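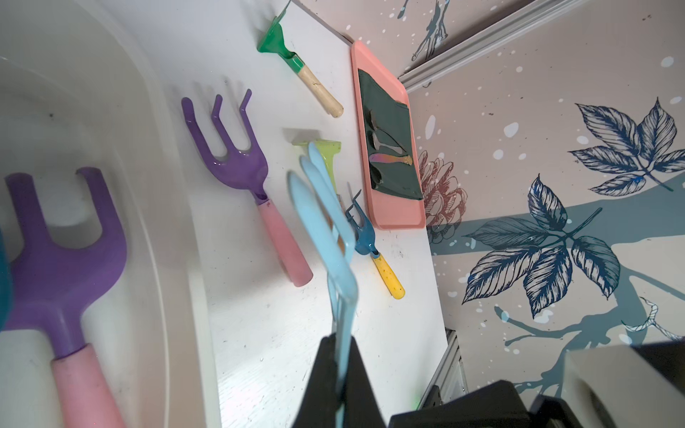

Children's Garden Tools Sorted for Spring

Skirkden, 27 February 2018 - The small rakes and forks used by the Andton children's garden are being sorted into a white plastic bin before planting starts.

The colored tools go in side by side, heads all facing one way, so a missing one is easy to spot.

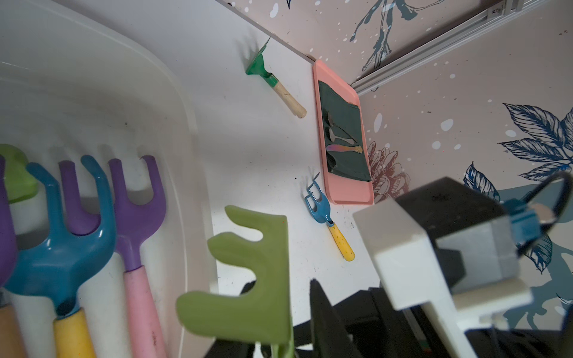 Spoons are kept apart, on a green cloth in a pink tray. "They get used for seedlings," said organizer Siobhán Rafferty.

The garden has room for up to 29 children and will stay open through July.
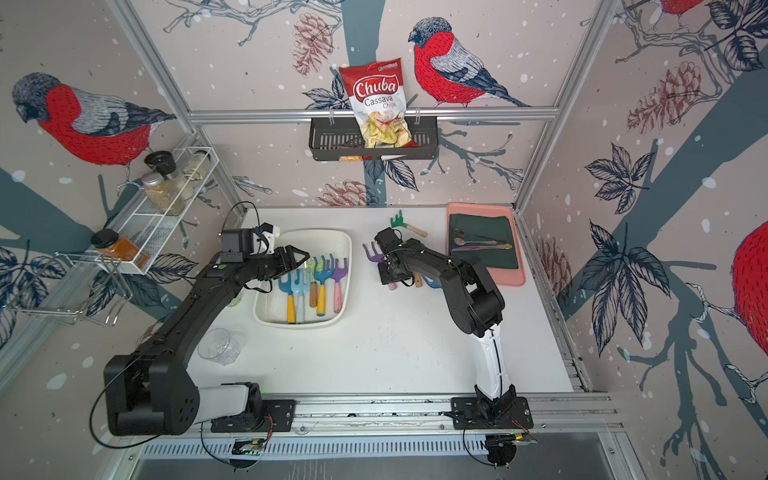 Sign-up is at the Costello Street gate - bring gloves.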